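11/25/22

Slept until nine. The heating came on late again and I stayed under the blanket with the radio until the kitchen was warm enough to stand in.

The bus out to Ciltau was full, so I got off at Sumska and walked the rest. It was gray and dry, with some wind. The path along the canal has been closed since June, and the detour takes you past the old Irex building, where they are still taking the windows out. I don't mind the long way, but it adds a hill.

I went for wool. I need 400 grams of the dark green to finish the sweater, and the shop on the corner had 300 left in the same dye lot. I bought all of it. The rest will have to come from another lot, and I'll use that for the inside of the collar and the cuffs, where a change in color won't show so much. Bought a pair of short needles too – the old ones are bent.

Lunch was soup and bread at the counter in Fitzsimmons. They have put the soup up again. It was lentil, and better than the last one.

Home by three. I put the shopping on the bed and sorted through it there, the table still being covered in pattern pieces. The orange bag with the dragonfly on it is going in the drawer with the other good ones.

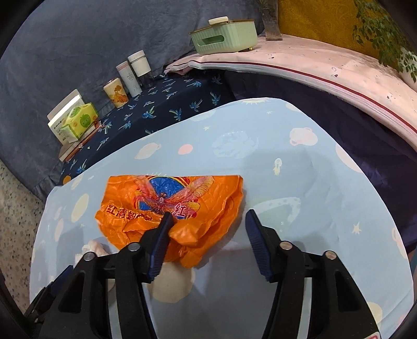 Evening

Knit for two hours. The left sleeve is 88 stitches at the widest part and I had 87, so I went back over four rows looking for the one I dropped. Found it near the seam, picked it up with a crochet hook, and did the four rows again. The sleeve is now a hand's width short of the underarm. If I keep to ten rows a night it will be done before the cold really sets in.

The pattern says to block each piece before sewing up. Last time I skipped that and the front came out longer than the back, so I'm going to do it properly, on towels on the spare room floor. The radiator in there will have to stay off for a couple of days.

Read some of the library book after that. It is a history of the salt trade, and it runs to more than 1,000 pages with the notes. I am still in the first part, which is mostly about taxes. There was a good chapter on carters and what they were paid per load. It is due back soon and I will have to renew it.

Things for tomorrow: pay the water bill, call about the heating, wash the gray towels. Eggs. Ask at the library if they can hold the second knitting book for me.

Window shut, lights out at eleven.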